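Jarman floor-pick arm, reviewed after four months in a hotel lobby
Reviewed by Ona Lūse, facilities, Voranholm

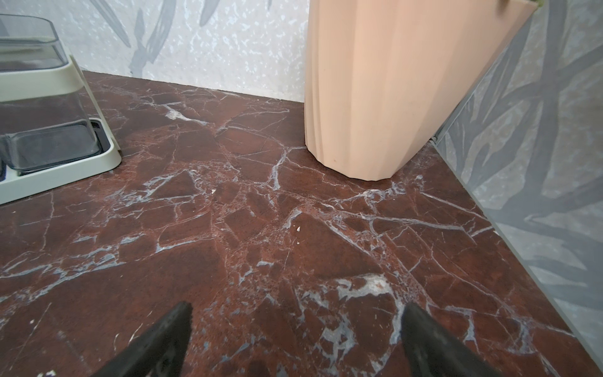

The Jarman is sold for light pick-up work in public areas, and we took ours on trial in March to cover the early round, which starts before reception opens. Setup took 9 days, most of it spent on mapping. Paired with the Nanderon base it costs 905 a month, service included. The two-finger gripper has tapered tips and will take a paper scrap or a bottle cap cleanly. Small white fragments on red-brown marble are harder, as the stone is full of pale veins and the detection software confuses the two. On our floor the false pick rate settled at around 14 per cent. Plain carpet gives far fewer.

Clearance is adequate. It needs a hand's width beside planters and partitions and stops if it gets less. It doesn't deal with dust, so the mop round stays.

The cleaning staff lost no hours, but the hours changed. Bending work is down and two people have reported less back pain. Against that, someone now has to read the exception log each morning, and this was not in anyone's job description. We regraded one post to cover it. I would settle that with staff before delivery - we did it afterwards and it caused ill feeling.

Noise is low. Fingertip pads wear quickly and Astine, the dealer, is slow with spares.

Score: 4 out of 5 on carpet, 3 on veined stone. We have renewed for the upper floors only.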